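Not yet, but ask again after July

Andbridge makes software for two-armed machines meant to work in kitchens, laundries and stockrooms. We spoke to its head of testing, who asked us to use the job title only, and began with the obvious question: can a machine do the chores yet?

"Some of them, some of the time," she said. "If you mean wiping a counter, picking up a cloth, putting a cup on a shelf, yes. If you mean a whole kitchen after dinner, no."

The team keeps a list of 42 chores. Ten are at a level she would show a customer. Folding is still poor. Doors are better than they were in July, when the Stustside shop trial ended early over a stockroom latch.

"People expect the hard part to be the hand," she said. "The hand is fine. Knowing where the cloth ends and the counter starts – that takes us months."

Most of the practice happens in simulation, in rendered rooms the team calls Orken. A new chore gets 300 runs there before anyone tries it on hardware. 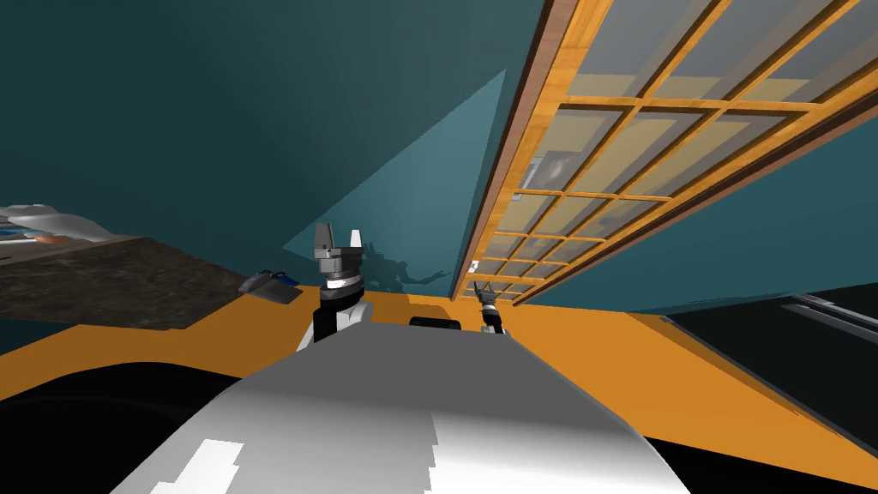 "You can change the wall color, the floor, the light, and run it again before lunch," she said. "A real kitchen takes a day to reset. But cloth in a simulator is never quite cloth, so we don't trust a good score until we see it on the bench."

Two shops have asked for machines next year. She has told both to wait. At home she still does her own dishes, and she expects to for a while – "years, I'd say, for the pans."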